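Week 7 notes: Crowns, cabinets and who gets to pick the government

Okay, so last week we got through the easy half, which was what a constitutional monarch does on an ordinary day (opens things, signs things, shakes a great many hands). This week is the hard half: what happens on the days that aren't ordinary.

I've been using Brumness as our made-up kingdom all term and I'm going to keep going with it, so dig out your sheet from August if you still have it. Quick refresher: Brumness has a queen, one elected chamber with 54 seats, and a written constitution that says the queen "appoints the prime minister". It says nothing about how she chooses. You'd be amazed how many real constitutions are that vague!

Now suppose an election gives the Udoscombe Party 25 seats and the Dhillon bloc another 25, with the leftovers going to independents. Nobody has the 28 needed for a majority. The sitting prime minister is still in office and wants to stay there. What does the queen do?

Most of you said in the tutorial that she should wait, and I'd mostly agree with you. The usual convention is that the politicians sort it out among themselves and the palace hears about it once there's a deal. But waiting has an effect too, and I want you to think about who it favours. The caretaker prime minister gets to keep the office, the staff and the microphone while everyone haggles.

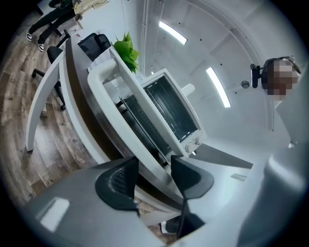

Štefánia Koubek's chapter is very good on this, and it's only short, so please read it before the tutorial. She splits royal powers into 2 kinds: the ones used on advice, where a minister is really making the decision, and the reserve powers, where the monarch might have to decide alone. Appointing a prime minister in a hung chamber sits awkwardly across both. Who gives the advice if the person giving it has just lost their majority?

Jhonatan Benavides takes the other side. He'd like the chamber to vote on a prime minister directly, with the speaker passing the name along, so that the monarch never has to judge anything at all. I have a soft spot for this idea, though I think he skates over what happens if the vote keeps failing. Bring me your thoughts on that (I mean it, I haven't made up my mind).

A word on terms, as a few of the practice essays got tangled. A convention is a rule people follow but a court generally won't enforce. A law is a law. If the queen ignored convention and appointed the leader of a tiny party, it could be perfectly lawful and still bring on an almighty crisis.

Your short response is 600 words on the Brumness problem, due Dec 7, 2019. Pick one of the two readings and argue with it. Please put your name on the first page, and upload it through Jaltus, not by email.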